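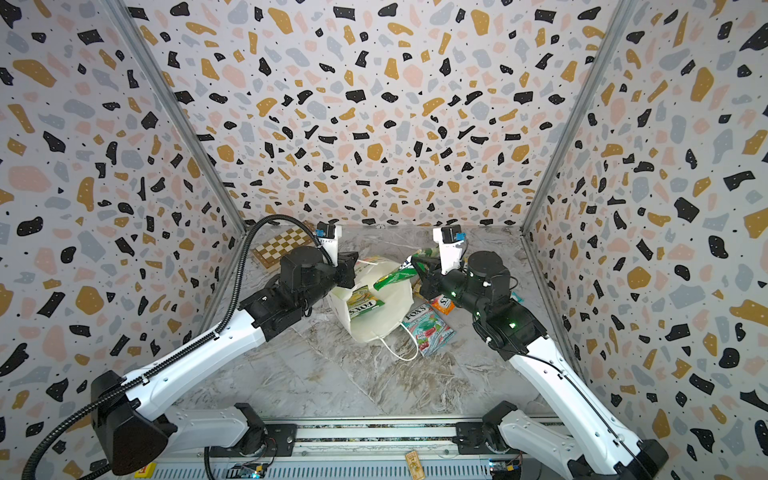

Attachment 1: chessboard on marble-look surface

Ticket subject: Giveaway entry form won't accept my answer
Category: Competitions and prize draws
Status: Resolved

Lacey Bellamy wrote:

Hi there! First off, I love the monthly giveaways and I've been entering since the spring, so please don't take this as a grumble. I'm trying to get in for the September one, the Oltden gift card, and I can't get past the second page. I fill in my name and email, type in the answer to the question (I won't put it here in case other people can see this!), tick the box for the rules and press Enter Now. The page blinks and comes back with "Please complete all required fields" in red at the top. Every field is complete. I've been over it 3 times with my glasses on.

I did try it on my husband's laptop as well, same thing. My sister Jo got hers through on her phone last night with no trouble at all, so now of course she thinks she's going to win.

Brock Dufour (Reader Support) replied:

Hello Lacey, and thank you for such a kind message, it made a nice start to the morning. I'm sorry the form has been giving you the runaround. Could you tell me which browser you have on the two laptops, and whether you let it fill in your address for you or typed it by hand? We've had two other readers with the same red message, and both were using autofill.

Lacey Bellamy wrote:

It's Steleo on both of them, and yes, I let it fill everything in because my street name is Flustusov Court and I get tired of spelling it. Typed it all by hand just now and got the same message, I'm afraid.

Brock Dufour replied:

That helps a lot. I sat down with the form myself and I think I've found it. There's a State menu under the address, and on a wide screen it slides behind the Arsenault banner, so you'd never know to pick anything. On a phone the banner drops to the bottom and the menu shows up fine, which would explain your sister's luck. I've asked for the banner to be moved. If you'd like to try again, give it 20 minutes and then reload the page. Entries stay open until 10 tonight, so there's plenty of time.

Lacey Bellamy wrote:

It worked! I got the thank you page and the email came right after. Thank you so much, Brock. Should I worry that my earlier tries went in too? I know it's one entry per household.

Brock Dufour replied:

No need to worry, I only see the one entry under your email. Good luck in the draw! I'll close this up, but reply any time and it will open again.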